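Última atualização: fevereiro

Perguntas frequentes — projeto Radum

O que o Radum estuda, afinal?
Queremos saber se um robô aprende melhor a pegar louça e assadeiras quando vê tudo bem de pertinho, do ponto de vista da própria garra. Já reunimos 2.412 demonstrações em 6 cozinhas, e seguimos gravando com muito carinho!

O método funciona com metal polido?
Funciona, mas com menos folga do que gostaríamos — os reflexos mudam a cada movimento e confundem a estimativa de contato.

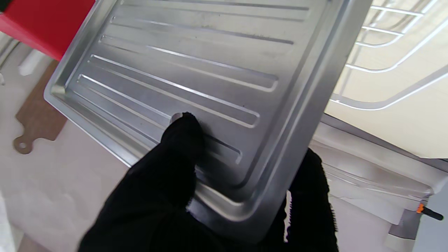
Jakia Ocampo — pesquisadora, laboratório Wamomdale

Em assadeiras com nervuras no fundo, o modelo usa os brilhos ao longo delas como pista de orientação, mesmo quando um dedo da garra encobre parte de uma.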